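Fusavard Benchtop Parts Bin, Large, Gray: Review After a Winter of Use

Rating: 4 out of 5

I bought the Fusavard bin to replace a pair of plastic totes that had split at the corners. It sits on a wooden table in my shop and holds whatever short stock I am working through that week. I paid $197 for it in the fall. The smaller size was cheaper, but it would not have taken the lengths I cut.

Out of the box it needed no assembly. The edges were clean and I did not find any burrs. There was an oily film on the metal from the factory, and it took a rag and some dish soap to get it off. The instructions were one folded sheet, mostly about lifting.

I looked at the Feltcombe tray before ordering this one. The Feltcombe has straight sides and a lip that curls inward, and I know from borrowing one that small pieces get stuck under that lip. The sloped walls were the main reason I went with Fusavard. 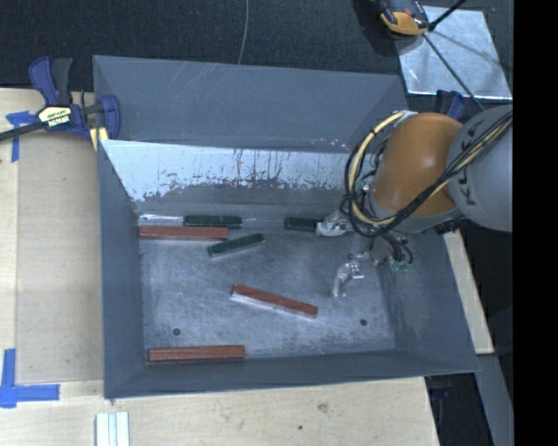
Sloped walls do what I wanted. If I drop a bar against the side it slides down to the floor and I can get my fingers under it. I keep two kinds of bar in mine, and with three reddish-brown and three dark green in there, most of the floor is still bare, so picking out the color I need takes no time. The floor is flat, and bars stay put when I bump the table. They do end up lying every which way if I toss them in, and a couple of the green ones always seem to settle along the back. Anyone who wants stock kept in rows should buy a rack.

Finish is where it loses a star. The bottom is covered in fine scratches and the tall back panel has some too, thin ones running on a diagonal, plus scuffs low on the right. The worst of it is the bright strip on the rear wall, which has gone ragged along its bottom edge and looks patchy. None of this affects how the bin works. I still think a bin at this price should hold its looks longer than one winter. If you care about that, put a mat in it. I tried a cut piece of Natance drawer liner and took it out again after a week, as it curled up at the corners and the bars caught on it.

There are two round holes in the floor toward the front. The sheet does not mention them. They are handy when I wash the bin out, but small screws and washers can go right through, so I keep those in jars.

The tall back is useful. It stops anything I slide in too hard from going off the far side of the table. It also makes the bin awkward to store under a shelf, so measure first.

It is heavy when loaded. Fusavard sells a set of side handles separately and I have not bought them. I move the bin twice a month at most, and I empty it before I do.

Noise is worth knowing about. Dropping a bar onto bare metal is loud, and I have stopped doing it after supper.

Shipping took 6 days. One corner of the carton was crushed but the bin was fine.

Pros: sloped walls, flat floor, tall back, no assembly
Cons: scratches easily, loud, handles cost extra

Would I buy it again: yes, at under $200.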